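Sleep Habits of First-Year Students at Prakby Hall
Final Project Report
Bernadette Ní Chonaill and Kevin Coughlan
22 October 2026

1. Purpose

The project examined how first-year residents of Prakby Hall organize their sleep during the teaching term. Residents were asked about bedtime, waking time, noise and evening screen use. The Ní Bhriain survey form was adopted with minor changes to its wording.

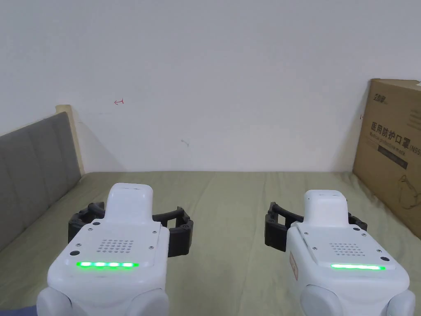 Figure 1. Bed with a pale olive-green sheet.

2. Method

The form was sent to 623 residents in January, and 339 returned it complete. A smaller group of 25 kept a written sleep diary for two weeks. Diaries were coded by both authors, and differences were settled by discussion.

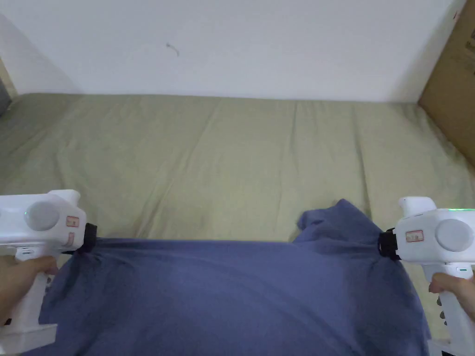
Room conditions were recorded on a separate sheet covering light, bedding and storage. Residents often named lack of storage as a source of irritation at bedtime. Items kept beside the bed were entered under "storage," including cardboard boxes such as the large brown one leaning against the wall and the bed. Wall color was noted but was not used in the analysis.

3. Results

Diary keepers reported going to bed later than they had stated on the form. The gap was widest before morning laboratory classes. Some 90 respondents named corridor noise as their main complaint. Residents of the Uneck wing reported fewer disturbances than those facing the road.

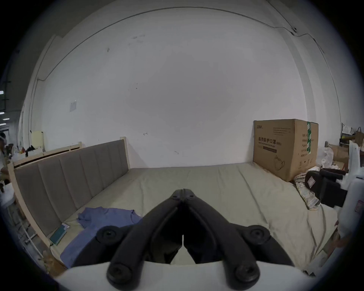
Figure 3. Sheet with soft wrinkles and folds.

4. Limitations

All answers were self-reported, and the diary group was small. Students who sleep poorly may have been more willing to take part. A second round using the Drekosetti noise scale is recommended before any change is made to quiet hours.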